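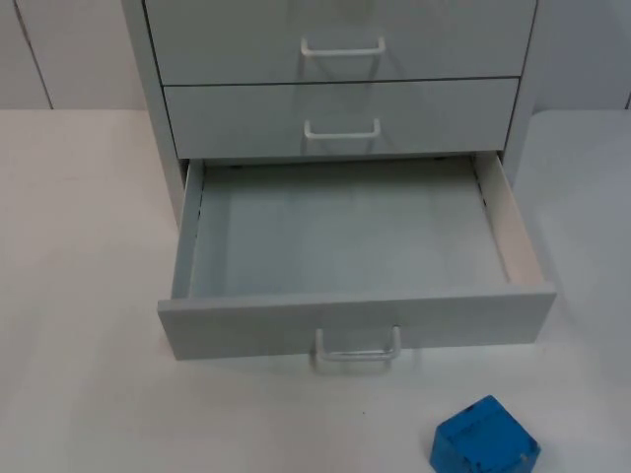

A light gray drawer cabinet with white wire handles.

The Drawer You Never Open

Most homes have at least one drawer that works against the people who live there. It sticks, or it is too full to close, or it holds things that were put away years ago and never used again. Replacing the furniture is the usual answer. In many cases it is the wrong place to start, and an afternoon with a screwdriver and a trash bag will do more good than a trip to the store.

Small drawer cabinets have become common over the last decade. They turn up beside desks, in hallways, under bathroom sinks and in sewing rooms. Clodetti sells one for $242 with full metal slides. A secondhand one at the Skirnidley flea market, held on the first weekend of each month, can be had for $31 if you get there before nine in the morning. Both hold about the same amount of stuff. The difference is in how the drawers move, and whether they will still move that way after years of daily use.

There are two main kinds of slide. Roller slides have a small plastic wheel on each side and run in a painted metal track. They are cheap and easy to lift out, but they stop before the drawer is all the way open, so the back few inches are hard to reach. Ball bearing slides cost more, carry more weight and usually open all the way. Older furniture may have no slides at all, just wood running on wood. Those drawers swell in damp weather. A repair shop in Flundport told us that it gets most of its calls about stuck drawers in June, when the fog comes in and stays.

For wood on wood, rub a plain white candle along the bottom edges of the drawer and along the rails it sits on. Push the drawer in and out a few times and wipe off the extra. Do not use cooking oil. It smells after a while and it collects dust. For metal slides, vacuum out the tracks first, then use a dry silicone spray. Check the screws while the drawer is out. One loose screw at the back of a slide is enough to make the whole front sit crooked.

Handles are the other weak point. A simple wire pull is held by two screws that go through the drawer front from the inside, and they work loose with use. If they keep coming loose, add a small washer behind each one. If you plan to change the handles, measure from the center of one screw hole to the center of the other before you buy anything. Many readers skip this step and end up with holes to fill.
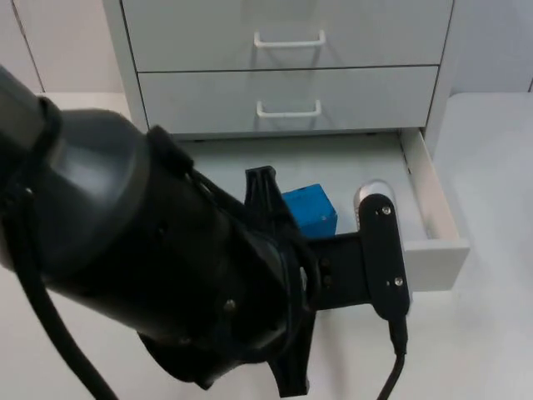
Once the drawers run well, look at what is in them. The rule we settled on is to sort by how often a thing is used and leave the question of what kind of thing it is for later. Scissors, tape, stamps and keys have little in common, but people reach for all of them in a normal week, and they belong in the top drawer. Papers and spare cords can go in the middle. The bottom drawer is a poor place for anything you need in a hurry, especially if bending is hard for you. It is a good place for heavy items, and a low load also helps keep the cabinet steady.

Tipping is a real risk with light cabinets. Open one drawer at a time, and fasten anything tall to the wall if there are children in the house. Most new cabinets come with a strap or bracket for this. If yours did not, hardware stores carry them for a few dollars.

Dividers are worth having in shallow drawers and mostly a waste in deep ones. The Valcárcel line of bamboo trays is well made, and a set costs $11. Cut-down cereal boxes do the same job. We used them in a kitchen drawer all winter and replaced two.

Give yourself an hour for each drawer, and take everything out before you decide on anything. Pens that do not write and keys that fit no lock in the house can go. Batteries should be tested and the dead ones taken to a drop-off site. Line the bottom with plain shelf paper, cut a little short so it does not curl at the edges, and let the drawer air out overnight if it smells musty.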